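Programa de rehabilitación de la red de agua de Enilville
Informe de avance, febrero
Responsable técnico: Vivek Bajpai
Destinataria: Wilma Dow, Fondo Verero

El tramo norte queda ejecutado hasta la arqueta de Iordache. La sustitución de acometidas continúa según el plan revisado.

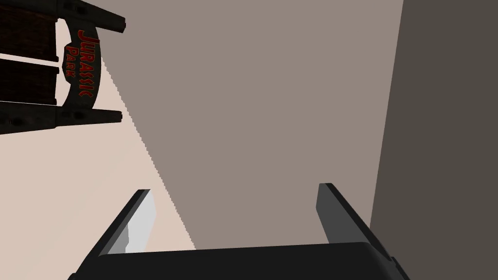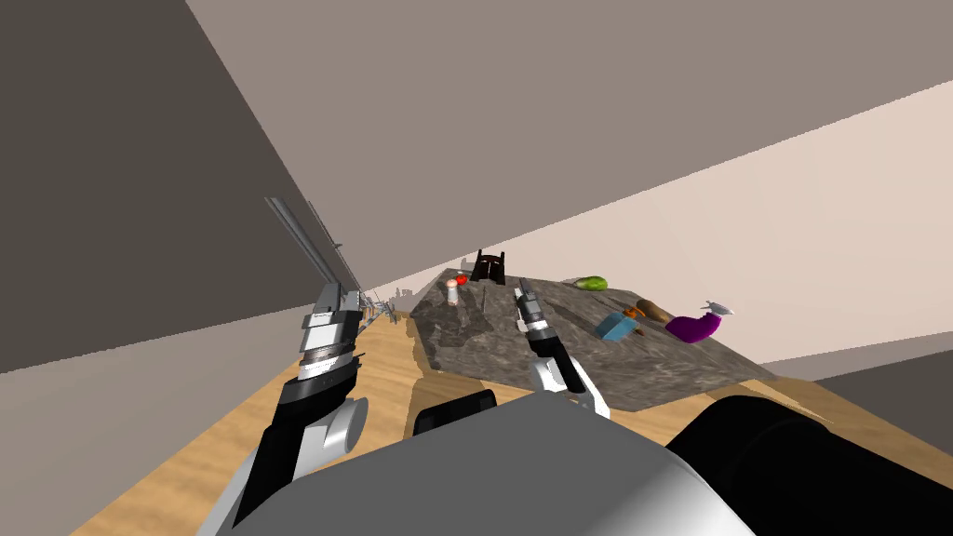
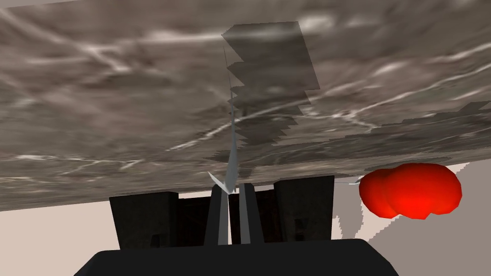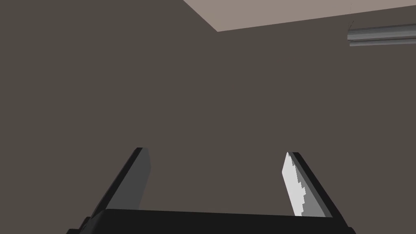 Imágenes generadas por ordenador.

Se han renovado 327 acometidas de las 1,000 previstas. Quedan pendientes de permiso 17, todas en la travesía de Verkcombe, cuyo firme es de titularidad provincial. La solicitud se presentó completa y sigue en trámite.

Las pruebas de presión del tramo norte dieron resultado conforme, salvo en cinco uniones que se rehicieron y volvieron a ensayarse. Las actas figuran en el anexo B.

El gasto se mantiene dentro de la partida aprobada. El suministro de válvulas de compuerta acumula retraso; se propone adelantar la obra civil del sector este y posponer el montaje de la cámara de válvulas.

Se solicita al Fondo conformidad con este cambio de secuencia antes del próximo desembolso. No altera el importe total ni el alcance.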